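3. Einbrennen und Pflegen der Lerkuneo Emaillefarbe

Jetzt kommt der schönste Teil, denn beim Einbrennen werden die Farben richtig kräftig!

1. Die bemalte Tasse 18 Stunden trocknen lassen.
2. In den kalten Backofen stellen, dann erst einschalten.
3. Bei 160 Grad 20 Minuten einbrennen und bei geschlossener Tür auskühlen lassen.

Achtung: Die Farbe nicht bis an den Trinkrand auftragen! 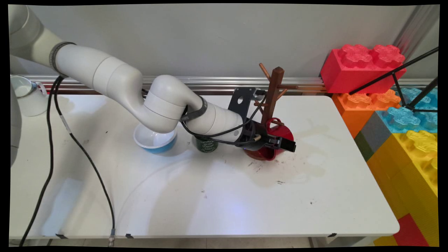 Welcher Farbton auf welchem Untergrund leuchtet, ist reine Probiersache und macht riesigen Spaß. Auf weißem Porzellan gelingt fast alles, auf einer glänzenden, tiefroten Tasse wie der am dunkelbraunen Tassenbaum würden wir zu Deckweiß oder Creme greifen (zwei dünne Schichten, bitte!). Gelb braucht auf so kräftigem Grund eine weiße Unterlage.

Hinweis: Fertige Stücke von Hand spülen, ohne Scheuermittel. Nachfüllgläser gibt es unter der Bestellnummer 521, den feinen Konturpinsel unter 266.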